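Household banking tips: keeping day-to-day money in order

Most of the trouble people have with app-only banks comes from small things left undone in the first month. The tips below work with almost any account, old-style or digital.

Open a second account for bills. Move the rent, power and phone money into it on payday and let the direct debits run from there. Whatever is left in the main account is yours to spend on food and the rest.

Keep a small buffer. Kaan Eren, who writes our savings pages, keeps 200 dollars in his bills account at all times and treats that as zero. A late refund or an early debit then does no harm.

Turn on alerts for every card payment, even the tiny ones. A thief will often try a small charge first - four dollars at a shop you have never heard of - before going for more.

Clear a spot at home for bank mail, receipts and new cards. A drawer will do, or a shallow tray on the kitchen table. Empty it once a week and shred what you don't need.
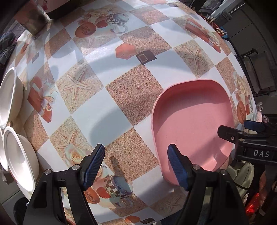 A pink plastic tray on a starfish tablecloth.

Check the fees on cash withdrawals. Some digital banks let you take money out at store checkouts free of charge but bill you at an ATM. The fee table is usually under Help or Documents in the app.

Download your statements. If you close an account or lose your login, getting old ones back can take weeks. Save them as PDFs in a folder named by year, with a copy on a USB stick.

Write down the bank's phone number on paper. The app is no use for reporting a lost phone.

Don't keep all your money in one place. If a bank's systems go down for an afternoon, a second card with almost 55 dollars behind it will cover groceries and a bus ride home.

Go over your standing payments every June. Cancel the ones you don't use, first with the company and then at the bank.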